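14 May 2021

So I finally called Séverine about the choir thing, and of course she'd already heard from Oanh that I was thinking of quitting. I'm not quitting! I just said that 11 songs by October is a lot when half of us can't read music (me included), and it got passed along as if I'd slammed a door.

Anyway we talked for 35 minutes and she's dropping the Latin one, thank goodness. My voice cracks on it every single time and Loïc gives me that look.
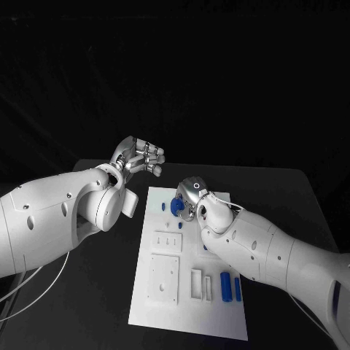

She also wants me to stand with the altos from now on, which I said yes to before I'd thought about it. Capucine is an alto and she hums between songs, very flat, and then I lose my note completely. Maybe I can get the end of the row, next to Oanh.

Made the lentil soup again for dinner, with too much cumin, and ate it on the back steps because it was still so warm out. Need to print the new lyrics before rehearsal and find my black folder. I think Mathis still has it.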